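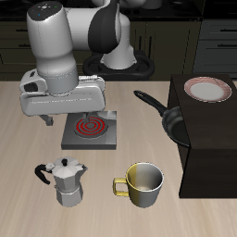
Serkia opened its Galbraith office to the public one evening in July, and I'm so glad I went! There were 43 of us squeezed in to hear Meifang Song explain why her team scrapped the first Odero launch with 195 bugs still open - a brave call, and she was very frank about what it cost. Then came a live look at the new version, with questions shouted from every side. I stayed chatting until nearly ten and caught the last bus with a head full of notes.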